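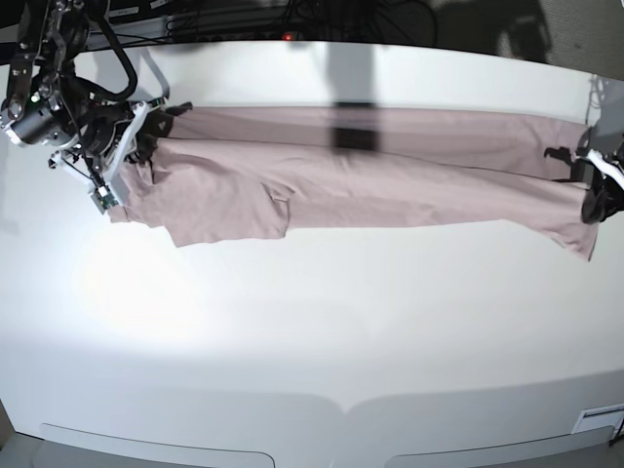
Dullstead flats scheme changes hands with first homes due in May

By Adanech Fikre
Sunday, 7.40am

A stalled block of flats on the edge of Dullstead has been bought by the property firm Jolura, which plans to finish the building and put most of the homes up for rent.

The block, known as Skuver Court, has stood behind hoardings on Dehghan Road since the original builder ran out of money with the upper floors only partly fitted out. It will contain 162 flats over nine storeys when complete. Jolura said it expected the first tenants to move in during May, starting with the lower floors, where the kitchens and bathrooms are already in.

The price has not been made public.

Most of the flats will have one or two bedrooms. There will be 22 larger homes with three bedrooms, all of them on the side facing the canal, and these will be sold on long leases. The rest will be let unfurnished, with a choice of a one-year or three-year agreement. Pets will be allowed in ground-floor flats and, by written consent, elsewhere in the building.

Abenezer Ayele, who is managing the project for Jolura, said the layout of the block would stay largely as it was drawn up by the previous owner.

"The structure is sound and the windows are in, so there is no point in starting again," he said. "The changes are mostly to the shared parts of the building. We are moving the bike store to the front and making the laundry room bigger, and we have taken out the cinema room. People told us they would sooner have somewhere to dry their washing."

The smaller gym on the first floor has also gone from the plans. The space will be used for storage cages, which tenants will be able to rent by the month.

Parking has been the main worry for people living nearby. The scheme has an underground car park, but there is not a space for every flat, and streets to the south of Dehghan Road are already full by early evening. Under the terms agreed with the previous owner, tenants of Skuver Court will not be able to apply for permits on those streets. Mr Ayele said that would not change, and that the firm would make it clear in adverts and at viewings.

Rents have not been set. Jolura said they would be "in line with newer buildings in the town" and would include water and the service charge but not heating, which comes from a shared boiler plant and will be billed by meter. A holding deposit of one week's rent will be taken when a tenant applies.

Four people who paid deposits to the original builder for homes in the block are still waiting to hear where they stand. Jolura did not take on those contracts as part of the sale. Mr Ayele said the firm had written to all four and would offer them first refusal on one of the larger flats, at a price still to be agreed – though any money already paid would have to be claimed back from the administrators.

One of the buyers, who asked not to be named, said she had received the letter but would be taking advice before replying.

Work inside the building has restarted, and deliveries are being made by the canal-side gate between 8am and 4pm. The footpath along the front of the site remains shut, with pedestrians sent across to the opposite pavement. It is due to reopen once the scaffolding on the east side comes down.

A show flat on the second floor will open ahead of the first lettings. Viewings will be by appointment only.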